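Questions about the Temel tables and tableware
Last updated: July

Can I wash the plates in a dishwasher?
Yes, on the upper shelf, up to 60 degrees. We do not advise the microwave for more than 2 minutes.

How do I clean the tabletop?
Please use a soft cloth with little water and a drop of dish soap. Wipe in the same direction as the stripes of the wood, then dry it at once. Do not use the rough side of a sponge.

There is a pen mark on my plate. What can I do?
Put some baking soda on a damp cloth and rub softly in small circles. For old ink it may be necessary to repeat this on the next day. If the mark is on the table, write to Cempaka Ismail at our service desk before you try anything.

Are the plates sold one by one?
No, we sell them in sets of 4. If one is broken you can order a single replacement, but only in the same color as your set.

Does the Bedo table come with the plates?
It does not. The price of 159 is for the table only.

Which plate color goes with the light tabletop?
This is a matter of taste, of course. Many customers ask us for the light blue, and we like how calm it is next to the pale beige and tan stripes.

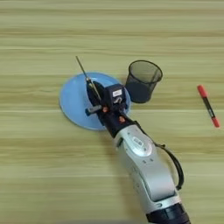 Can I return a set which I have already used?
Unfortunately we can take back only unused sets, in the box in which they came.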